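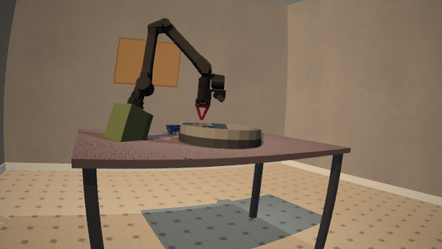
How much does it cost to try an arm in simulation before buying one?
The Bruvirance starter licence is 24 pounds a month, and the first month is free if you sign up before December.

Bruvirance is the new simulation kit from Mirnoner. It gives you a table, a jointed arm with a two-fingered gripper, and a set of objects to practise on, all on your own computer. You write the moves in the same small language that the Mirnoner desk arm uses, so a program made in the kit can be sent to the real arm later without being rewritten. The desk arm costs 371 pounds, or 389 with the spare fingers and the longer power lead.

We have had the kit on the office machines at Vemine for about 24 days. Setting up was easy, apart from the licence key, which has to be typed in by hand and does not like spaces. The lessons start with moving the gripper over a tray and go on to picking, placing and sorting. Each one can be run again with the objects in new spots, up to 2,000 times in one go, and the kit keeps a log of every run. The log opens in any spreadsheet.

There are some weak points. The shadows slow down older laptops - you can turn them off under Display - and the arm will sometimes pass through the edge of a container if you set the speed too high. Grip force is a single number, so soft items are not handled well. Mirnoner has told us that a fix for the edge problem is on its way but gave no date.

Schools and clubs can get one licence for a whole room through Mac Mathúna, who also sell the desk arm and do repairs. Ask for the room price, as it is not shown on their site. Vemine members can book an hour on our copy at the front desk. Bring a memory stick if you want to keep your programs.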